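Can It Fold a Towel Yet? A Morning at Storberg

July 8, 2024

For years I have been promising readers of this column that I would go and ask somebody, in person, when a machine is going to do my laundry. It took a long drive and two wrong turns past the Aleseck feed mill, but I finally got my chance at Storberg, a small workshop that builds and tests gripping hands for light factory work and, more and more, for chores around the house.

The engineer who met me at the door has been at it for 29 years, and she asked me to leave her name out because her mother reads everything and would call. She poured me a coffee, moved a stack of catalogs off a stool, and let me ask the laundry question before I had even sat down.

"Everybody asks that one first," she said. "My sister asks it every Thanksgiving. I tell her the machine can hold a towel. It can even lift one. Folding a warm heap of towels that came out of the dryer in a knot - no, we're not there, and I won't tell you a year."

I had supposed cloth would be the easy part. It's soft, it doesn't break, and you can drop it on the floor without much harm. She was very patient with me about this.

"A plate is the same shape when you pick it up as it was on the shelf," she said. "Cloth is a new shape every time you touch it. You take hold of one corner and the other three go wherever they like. And the minute you lift it, it hangs down over the hand and over whatever you were hoping to see."

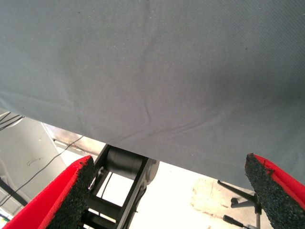

Gray cloth over the open fingers of the gripper at Storberg.

She told me her own grandmother could fold a fitted sheet while talking on the phone, and that she thinks of this fairly often at work. I said mine could too, and we got off the subject for a while, comparing grandmothers, linen closets, and the right way to do pillowcases (she is a thirds person, I am a halves person, and neither of us gave any ground).

When we got back to it, I asked what a good day with cloth looks like. She thought it over.

"A good day is when it finds the edge," she said. "People run a thumb along a hem and they know right away what they've got. We want the hand to do that. Some mornings it goes beautifully and I start planning my retirement. Then somebody brings in a different fabric, a bit thicker or a bit more slippery, and we are back to the beginning."

The fingers themselves are red with rough black pads along the inside, and I asked whether the pads were the clever part. She laughed at that. "They're the part that gets worn out," she said. "You want something with some grab to it. A bare hard finger slides right off a smooth part, and on cloth it's hopeless."

Her customers, for the time being, are mostly not people with laundry. A parts maker called Rallis wants gears moved out of bins and set down in order, and she talks about that job the way other people talk about a vacation. A small steel gear doesn't change its mind. It has teeth for the pads to press against and a hole through the middle, and it will be just as round tomorrow.

"I can pick one of those up 110 times and be bored by the end," she said. "Bored is wonderful. Bored is what a shop pays for."

I asked whether that meant the shop-floor work was finished, then, and the people at Rallis could all go home. She shook her head for quite a long time.

"Picking it up is the start. Then it has to go somewhere, the right way around, onto a shaft that maybe has a little burr on it. A person feels that burr and gives a wiggle without even stopping the conversation. We're still teaching the wiggle." Rallis moves nearly 3000 gears in a busy week, she said, and the folks who do it by hand are quick, and she has learned most of what she knows from standing next to them and asking nosy questions. 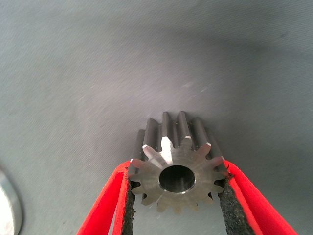 What she would buy for her own house

Before I left I asked what chore she would hand over tomorrow, if she could. I expected her to say dishes.

"Socks," she said, with no hesitation at all. "Matching them. I have 3 boys."

She has seen the brochure for the Stavarero, a home helper that is supposed to be shown to the public in August, and she means to go and look at it with an open mind and a bag of her own socks. If they let her try it, she has promised to call me. In the meantime I have a basket waiting at home, and I'm told thirds take up less room on the shelf.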